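Plemlow

A small command-line tool for turning a messy home inventory into tidy printed labels.

Plemlow reads a plain CSV file and writes a PDF of labels sized for whatever sheet you have in the drawer. I started it after moving my hobby stuff into the spare room and finding that I owned four different "misc" boxes. It has grown a lot since then, and I still enjoy working on it more than almost anything else I've written!

What it does

Reads a CSV with one row per container.
Groups rows by room, shelf or any column you pick.
Lays the labels out on a sheet and writes one PDF.
Shrinks long names to fit, down to a minimum size you choose.
Keeps a lock file so that a container never changes its number between runs.

The last one is my favorite. Before the lock file, adding a single row in the middle of the sheet pushed every number below it down by one, and you had to print the whole lot again. Now you can shuffle rows all day and box K-12 stays K-12.

Install

You need Python 3. Clone the repository, then from the top folder run:

pip install .

If you use Basten for your package builds there is a recipe in the packaging folder. It works on my laptop and on my old desktop, and I'd love to hear how it does elsewhere.

Quick start

Make a file named stuff.csv:

code,name,room,notes
K-01,Buttons,Sewing,mixed sizes
K-02,Bobbins,Sewing,
K-03,Seed packets,Garden,check dates in November

Then run:

plemlow stuff.csv --sheet small --out labels.pdf

Open the PDF, print one page on ordinary paper first, and hold it up against the label sheet with a window behind it. Printers love to scale things when you aren't looking. Set the scale to 100 percent in the print dialog and try again if the edges don't line up.

Label sizes

There are three built-in sheets: small, medium and wide. Small is meant for bottles and little jars, medium for drawers and lidded tubs, and wide for anything with a flat front. You can add your own in sheets.toml by giving the page size, the margins and the number of rows and columns.

Curved containers need a bit more care. A label that wraps too far around a bottle can't be read from the front, so the small sheet has a setting named wrap that keeps the text in the middle part of the label -- the rest stays blank. I use it on nearly everything narrow. Clear plastic is a treat to label this way, because you get the name and a peek at the contents together.

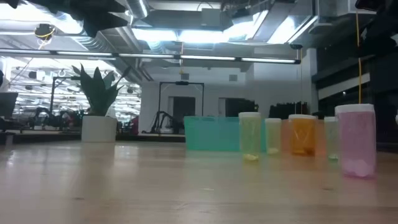

Configuration

Settings live in plemlow.toml next to your CSV. Anything on the command line wins over the file.

sheet: the sheet name, default medium
group_by: a column name, default room
min_font: smallest font size in points, default 6
wrap: true or false, default false
lock: path to the lock file, default plemlow.lock
start_at: first free position on a part-used sheet, default 1

start_at deserves a cheer of its own. If you have already peeled off the top row of a sheet, tell Plemlow where the first unused label is and it picks up from there. No more half sheets piling up in the folder!

The sample data

The samples folder holds two CSV files you can play with. storkdale.csv has 168 rows and is a copy of my own craft room list, cleaned up a little. siriwardena.csv is made by a script and has 1,000 rows, mostly for checking speed and page breaks. Both are free to reuse in any way you like.

Known problems

Names with emoji come out as empty squares. The font I bundle doesn't have them.
Blank lines at the end of a CSV used to print blank labels. Fixed in version 2, but please shout if you still see it.
On wide labels the notes column can run into the code when both are long. Set notes = false until I sort it out.
The lock file doesn't like two people editing the same list -- merge by hand for now.

Contributing

Bug reports and patches are very welcome, and so are sheet definitions for label paper I don't own. Please include a tiny CSV that shows the problem. Run the tests with:

python -m pytest

New sheets go in sheets.toml in alphabetical order, with a test page added under tests/sheets.

License

MIT. See the LICENSE file.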